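Démonstration à la main et téléopération : vos questions

FAQ atelier Soltetard, banc textile et banc Puma. Version courte, on complète au fur et à mesure. Si votre question n'est pas là, écrire à Ginette Landry.

C'est quoi la différence entre guidage à la main et téléop ?
Guidage à la main : vous prenez le bras, vous le bougez, il enregistre. Téléop : vous tenez les poignées Pirnex, le bras suit. Sur le banc textile c'est téléop uniquement. Sur le Puma, les deux.

Je commence par quoi ?
Le Puma, guidage à la main, prise et dépose simple. Puis téléop un bras. Le linge à deux bras vient après, pas avant. On a essayé l'inverse avec le groupe d'octobre, mauvaise idée.

Combien de démonstrations pour une tâche ?
Pièce rigide, position fixe : 13 suffisent en général pour un premier essai. Tissu : 90 minimum, et encore, pour un seul type de vêtement. Un t-shirt et une chemise, ça fait deux tâches.

Faut-il toujours poser le vêtement pareil ?
Non, surtout pas. Variez : de travers, froissé, une manche rentrée, le col d'un côté ou de l'autre. Par contre un seul vêtement à la fois sur la table principale. Le tas d'attente reste sur la table d'à côté.

Quelle vitesse ?
Lente mais continue. Les arrêts au milieu du geste sont appris comme le reste. Si vous devez réfléchir, réfléchissez avant d'appuyer sur enregistrer.

J'ai raté une prise, je recommence tout ?
Ça dépend. Vous rattrapez dans la foulée, proprement : gardez, c'est utile. Vous avez lâché, repris, relâché, tiré sur le tissu : poubelle. Touche rouge de la poignée, maintenir 3 secondes, l'épisode est supprimé. Pas de confirmation, donc attention.

Les deux bras en même temps ou l'un après l'autre ?
En même temps dès que possible pour le linge. Un seul bras qui tire, le tissu glisse et on perd le bord. Fermez les deux pinces, vérifiez, puis soulevez.

Où pincer ?
Coins du bas pour le premier pli. Juste le bord, pas dix centimètres de tissu. Si ça dépasse un peu de la table côté opérateur c'est plus facile à attraper, les doigts passent mieux. Ne pas appuyer sur la table avec le bout des doigts, on a déja changé deux jeux.

Les câbles me gênent.
Oui. Les laisser avec un peu de mou et regarder avant chaque épisode qu'ils ne se prennent pas dans le vêtement. Ne pas les scotcher au poignet, ça bloque la rotation.

Quelles vues sont enregistrées ?
Tête et poignets. Regardez les deux pendant l'entrainement : le bord du tissu se voit souvent mieux de la tête, la distance à la table se juge mieux du poignet. 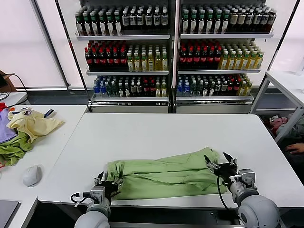
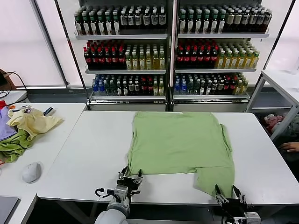 Vêtement vert clair, vue de tête pour ces deux-là, vue de poignet pour la suivante. 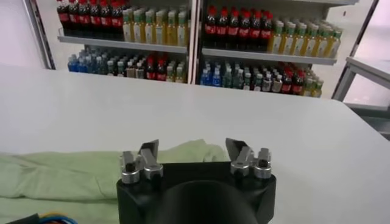 Le décor derrière compte ?
Un peu. Ne déplacez rien dans les rayonnages en cours de série. Entre deux séries on peut changer, le noter dans Graltuleo, champ « fond ».

Combien de temps par séance ?
Par tranches, avec 5 minutes de pause, les poignées hors des mains. Au-delà les gestes se dégradent et on s'en rend compte trop tard, à la relecture.

Qui peut être dans la zone ?
L'opérateur et un assistant. L'assistant remet le vêtement en place entre deux épisodes, bras à l'arrêt, et garde les mains hors de la table principale pendant le mouvement. Arrêt d'urgence à portée de main, toujours.

Comment nommer les épisodes ?
Tâche, vêtement, initiales, numéro. Sans accents ni espaces. Le champ « commentaire » n'est pas obligatoire mais remplissez le quand même, surtout pour les rattrapages.

Et si le robot apprend mal ?
D'abord relire les démos, avant d'en rajouter. Souvent deux opérateurs ont pris deux façons de faire (pli dans la longueur, pli dans la largeur) et le modèle hésite. Choisir une méthode par série, s'y tenir. Nazmiye Ertürk relit les séries textiles, lui envoyer le nom de la série, pas les fichiers.

Peut-on s'inscrire sans connaître la robotique ?
Oui. Avoir déjà plié du linge aide plus. Créneaux auprès de Ginette Landry.

Imprimer cette page
Envoyer par e-mail

Voir aussi
Régler les poignées Pirnex avant une séance
Puma : guidage à la main, premiers pas
Graltuleo : créer une série et relire ses épisodes
Arrêt d'urgence et redémarrage des bras
Changer les doigts de pince

Dernière mise à jour : octobre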